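Warden's diary, Grirkdale Residential Hall
25/03/2019

The quarterly inspection of the east wing was completed before noon. Ms Bahrami attended on behalf of Davance and accepted the revised heating schedule — subject to a further reading in December. The meter stood at 1,829.

A quotation of £4,000 was received from Stutard for the stair carpet. It has been passed to the bursar for approval.

Linen and clothing: residents are reminded that white garments and dark knitwear are to be laundered separately.

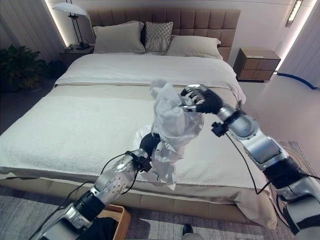
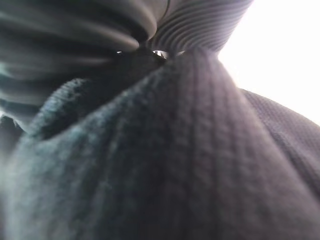

Matters carried forward
Key to room 16 still outstanding. Tangen to be telephoned regarding the gutter.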